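Clillholm Bench Kit for Desktop Teardown
Lunham – Robot Cells and Fixtures

61 shares

The Clillholm is a bench kit for taking apart and refitting desktop computers with a collaborative robot arm. It supplies the table, the parts plate and the written working rules. The arm, gripper and cameras are ordered separately or carried over from a cell you already own.

What is in the kit

Slotted aluminum worktable, light gray, for clamping and stops
3D-printed fixture plate with raised holders for small parts
Bracket set for a fixed camera beside the table
Rule card for the bench and a blank risk assessment form
Order number 501

The table carries a load of up to 141 kg with the feet bolted down. Bolt them down. A table that shifts will throw off every taught position, and the risk assessment form assumes a fixed base.

Working rules

The rule card was written by Yanling Tang, who runs applications at Lunham, and was revised in August after the first kits had been in use at our Pladomside shop. It covers work on open desktop cases and does not replace the risk assessment for your own cell. Under the usual standards for industrial and collaborative robots, whoever puts the cell together is responsible for that assessment, and the gripper and the workpiece are part of it. An arm sold as collaborative is no longer a simple case once it holds a part with sheet-metal edges.

Before the arm is enabled:

Unplug the computer, hold the power button in for a few seconds and leave the cord off the table.
Take the side panel off by hand and lay the case with the open side up.
Push the case against its stops and check that it does not rock.
Move any cable that crosses the path to a part. If it can't be moved, teach a different path.
Check the gripper screws. Loose fingers are the most common fault we are called about.

The usual layout has the tower open on the worktable, with the gripper coming in over the case toward the drives and cabling.

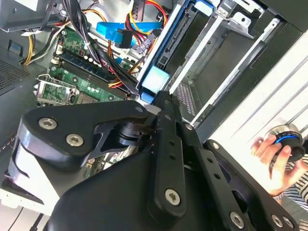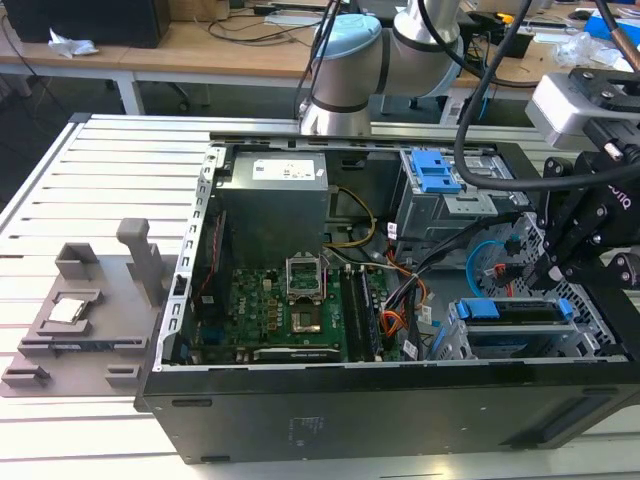
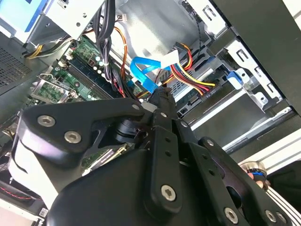

Photos: Nadiia Pavliuk / Lunham

In the second photo the fixture plate is to the left of the tower, with a CPU in its square holder. Small parts go to a holder on the plate and stay there until the operator clears them. They do not go on the case wall or in a pocket.

While the arm is enabled:

One person is in charge of the arm. If a second person has to reach in, the arm is stopped first.
Hands stay out of the space between the fingers and the case at all times. The narrow spots around a drive cage are the worst place for a trapped finger.
Approach speed inside the case is set lower than travel speed above it. Write both values on the form and do not change them from the pendant.
Set grip force for the weakest part in the job. Plastic drive latches and caddies set the limit in most cases, well before the metal does.
Do not pull on a wire. Cables are gripped at the connector, and a connector with a latch is released before it is pulled.
The CPU socket is a no-contact zone when it is open. Keep the fingers clear of it on every path, including the retreat.
Loose sleeves and jewelry are a matter for your own assessment. Our card advises close-fitting cuffs and bare wrists.

Cameras

A wrist camera is useful for the last few inches but the fingers block a good part of what it sees. We recommend a fixed view from the side as well. Neither one is a safety device. A camera that guides the gripper must not be counted as the means of detecting a person unless it is rated for that.

Route the camera cable along the arm with enough slack for the full wrist turn, then run the wrist through its range by hand and look for snags – a cable that clears at rest may still catch on the case.

After a collision

Stop, back the arm off in manual mode and look at the fingertips before anything else. A bent tip will mark boards. Re-teach the case corners, log the event on the form, and have someone other than the operator sign it off.

Spares

Fixture plates are sold in packs of 4. The print files for the Tichý holder layout, for sites that prefer to print their own, come with the kit. Replacement rule cards are free on request.

61 shares · 4 comments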